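Guides > Shoe Care > Bramgate Set-up Guide > Section 4
Prev | Contents | Next

4. Putting the laces back in

This is my favourite part of the whole job! Fresh laces do more for a tired pair of white sneakers than an hour of scrubbing, and it only takes a few minutes once you have the knack.

Before you start, let the uppers dry right through, away from the heater. The Bramgate flat laces come in 100 cm and 120 cm lengths -- the shorter one suits most low-cut shoes with five or six pairs of eyelets.

1. Stand both shoes on a hard floor with the heels towards you.
2. Pull the tongue up straight and smooth it flat.
3. Feed the lace through the bottom pair of eyelets and even up the ends.
4. Cross over and work up, one pair at a time, snugging each row as you go.
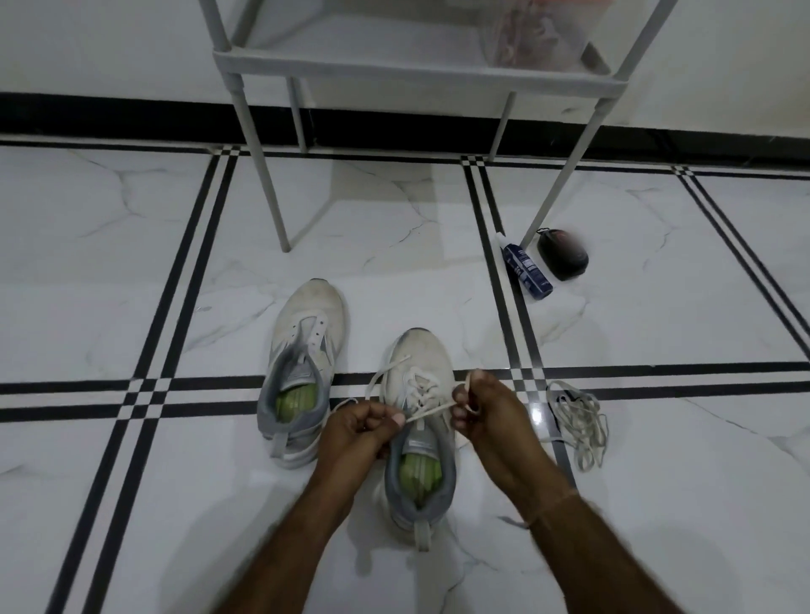
5. At the top, hold both ends up together and check they match. If one is longer, ease the slack back down row by row (tugging hard from the top just bunches it).
6. Do the second shoe the same way, with the same lace crossing on top. It looks so much neater as a pair!

Note: Grey marks on the toe will still come up with a soft brush later, so don't feel you have to strip the laces out again.

Caution: Keep whitener off coloured insoles and padded collars. It can leave pale patches that won't wash out.

If a lace tip has frayed, wrap it in a bit of clear tape and trim it to a point. Works a treat.

Section revised 9/7/18, R. Carretero

Filed under: Sneakers, Laces & Small Fixes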